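Flono Opens Community Reading and Repair Room in Niston
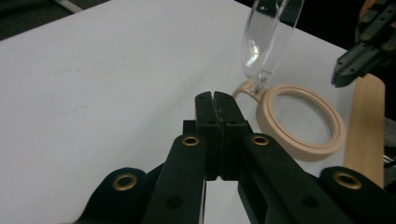 NISTON, March 17, 2019 -- Flono, the neighborhood learning center on Au Street, has opened a new room where residents can read, sort and work on small items at large tables under good light. The room is free to use during the center's regular hours, and no library card or membership is needed.

The room takes the place of a storage area on the ground floor. Flono moved its stored files to another site last year and spent the winter painting, rewiring and fitting out the space. The tables are large and white, and the center chose them so that small parts, stamps, beads and printed pages are easy to see. Magnifying glasses are available for anyone who wants one.

"People kept asking us for a table," said Sze-wing Mak, director of Flono. "They had a box of family papers, or a watch strap to fix, or a form in very small print, and they were trying to deal with it on a bench in our hallway. Now they can sit down and spread out."

Flono asked residents last year what they would use such a room for. The center received 108 replies. Reading small print was the most common answer, followed by sorting old photos and letters. Other replies mentioned mending, coin and stamp collections, model building and homework.

The answers shaped the way the room was set up. Tables stand apart from one another so that a wheelchair or a walker can pass between them. The lamps can be moved and turned down. The walls are a light gray, and the windows have blinds to cut glare in the afternoon. There is no background music.

Magnifying glasses and other hand tools are kept at the front desk and may be borrowed for use in the room. Visitors sign for the item and bring it back before they leave. Flono is not lending tools for home use at this time, but it may look at that question later in the year.

The tool collection is basic. It includes magnifying glasses, tweezers, rulers, small screwdrivers, soft brushes and sorting trays. Flono does not supply glue, solvents or paint, and asks visitors not to bring them in. Sewing by hand is welcome. Sewing machines are not, mainly on account of the noise.

The project cost $2,198 for furniture and tools. Electrical work was paid for separately out of the center's building budget. Part of the furniture money came from Flastari, a lighting shop in Niston, which also gave the lamps. The remainder came from the center's fall book sale.

"We would rather have a few good tables than a lot of equipment," Mak said. "A magnifying glass and a clean surface will get most people through what they came to do. If they need something else, they can tell us, and we will see what we can afford."

The room will also be used for short classes, starting in April. The first covers reading old handwriting and is meant for people working on family history. Those attending may bring their own letters or records, or use copies supplied by the center. A second class will deal with the care and storage of printed photographs -- how to handle them, what kind of sleeves to buy, and how to label them without marking the front. Both classes are free, but places are limited and people should sign up at the front desk.

Children are welcome in the room. Those under 10 must have an adult with them, because some of the items on the tables are small enough to swallow. School groups may book the room in the mornings by calling the center at least 2 weeks ahead. During a school booking, other visitors can use the tables in the main reading area.

Flono asks all visitors to clear their table when they finish. A cloth and a spray bottle of plain water are kept by the door. Food is not allowed in the room. Drinks with lids may be placed on the side shelf but should stay off the tables, where other people's papers may be laid out. Anything left behind will be held at the front desk for 30 days.

Visitors who bring items of value remain responsible for them. The center does not offer appraisals, and its staff cannot give advice on what a coin, stamp or piece of jewelry may be worth. Staff can help with finding a reference book, setting up a lamp or getting a form into a position where it can be read. They can't fill in legal or tax forms for visitors.

Flono recorded 3,127 visits to its building last year, and expects the new room to bring in some people who have not used the center before. The staff will keep a comment book on the front desk through the summer. Opening hours for the room may change once it is clear when it is busiest -- several of the people who replied to the survey asked for later evenings.

The room is on the ground floor, to the left of the main entrance, and can be reached without stairs. Street parking is available on both sides of Au Street. The accessible restroom is across the hall.

About Flono

Flono is a nonprofit learning center serving Niston and nearby towns. It runs a reading area, a homework club, language classes and a yearly book sale. The center is supported by donations and by income from the book sale.

Contact

Sze-wing Mak, Director
Flono, Au Street, Niston
Press questions and requests to visit the room may be left at the front desk during opening hours.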